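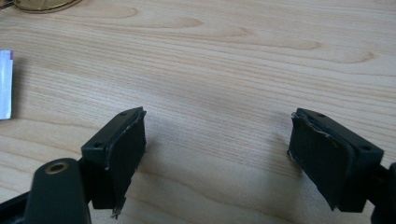 Yaneth Sánchez had the grips out of their boxes by the time Rizwan came in. There were two candidates left. The one from Stomex had come with a printed manual and a carrying case. The other had come from Prindura, wrapped in a towel, with a note that said to call Idalina Pacheco if the trigger stuck.

"Which one do you like?" Rizwan asked.

"I'm not supposed to like one yet."

"But you do."

She handed him the tally sheet. The test was simple. You squeezed the handle, closed the fingers on a thing, lifted it, moved it across the table and let it go. Then you did it again. Each grip had to get through 259 lifts with the same set of objects: a spoon, an egg cup, a folded sock, a battery, a key. Whoever was holding it wrote down every drop and every slip. At the end Sutrisno Ismail would read the sheets and place the order, and the order was for 52 units, so he wanted the sheets to be clean.

Rizwan sat down and took the Stomex. He was fast. He had worked a checkout line for three years and it showed in how he set things down, square to the edge, already looking at the next one. Yaneth was slower. She had the Prindura, and she talked to it a little under her breath, which she had done with sewing machines too, when she did that for a living.

By ten the sock had slipped twice from the Stomex and not at all from the Prindura. The key was the other way around. The Prindura fingers came together a hair out of line at the tips, and a flat thing like a key would pivot and hang by one corner.

"You have to come at it from the side," Yaneth said.

"Is that in the manual?"

"There is no manual."

"Then I can't put it down as a technique. I have to put it down as a slip."

She looked at the sheet and didn't answer. He wrote it as a slip.

Milagros Espinoza came through at eleven with the mail and stopped to watch. She did the books and had no vote, but she had paid for both samples and liked to see what she had paid for. She picked up the Stomex when Rizwan put it down and squeezed it a few times at nothing.

"It's stiff," she said.

"It loosens."

"How long until it loosens?"

Rizwan checked. "I started noticing around lift seventy."

"My hand would be done by then," Milagros said. She put it back and went to her desk, and a minute later they heard the letter opener.

Yaneth called Prindura at lunch. She stood by the window with the phone on speaker so she could eat. Idalina Pacheco picked up herself. There was a dog in the room with her, or else the television had a dog on it.

"The trigger's fine," Yaneth said. "I'm calling about the pads."

"What about them?"

"The rubber part. Is it glued?"

"Contact cement. What's happening?"

"Edges are lifting."

"Both sides?"

"Right one's worse."

Idalina was quiet for a bit. "Everybody's right one is worse," she said. "It closes a little before the left and does more of the dragging. I've moved the link two times and it still does it. How's the grip itself?"

"The grip's good. It's better than the other one on soft things. I can feel when it has hold of something."

"You can feel it?"

"In the handle. There's a kind of give."

"I wondered if anybody would get that," Idalina said. "I use a softer spring than I ought to. The one from the catalog is twice as strong and you can't tell a sock from a brick."

Yaneth wrote softer spring on the back of the tally sheet. She asked how long a pad took to change. Idalina said seven minutes, plus overnight for the cement, and that she could send a bag of pads for the cost of the stamp.

Sutrisno arrived at three with his coat still on. He read both sheets standing up. The Stomex was done: 259 lifts, nine drops, all noted in Rizwan's square capitals. The Prindura had thirty-one lifts to go. It had fewer drops but a lot more marks in the margin.

"What's all this?" he said.

"Notes," said Yaneth.

"I can't compare notes."

"The pads peel. The key slips unless you turn your wrist. It's easier on your hand and you can tell what it's holding. She'll send spare pads."

"Who will?"

"The woman who makes them."

"One woman makes them?"

"I think so."

He turned the sheet over and read the back, and turned it to the front again. Yaneth could see him working out how long it would take one woman and possibly a dog to make 52 of anything.

"Arango wants these in people's homes by September," he said. "Not staff. People who've never held one. They'll use it four hours a day."

"Then ask Milagros," Rizwan said.

Sutrisno looked at him. It was Rizwan's own sheet that was the clean one, and Yaneth had taken it for granted he would speak up for the Stomex.

"Milagros?" Sutrisno called.

"It's stiff," Milagros said from her desk.

He took off his coat then and hung it on the back of the chair. He held out his hand for the Prindura and Yaneth gave it to him. He picked up the sock with it, and then the egg cup. He tried the key and it swung loose and hung there by the corner. He tried it again and it did the same.

"From the side," Yaneth said.

He turned his wrist and came at it from the side. It held. He carried the key to the far end of the table, set it down, and opened the fingers.

"Does that count as one of the thirty-one?" Rizwan asked, with the pencil ready.

"Put it down," said Sutrisno. He picked up the battery. "How much does she want for them?"

Milagros was already looking for the invoice.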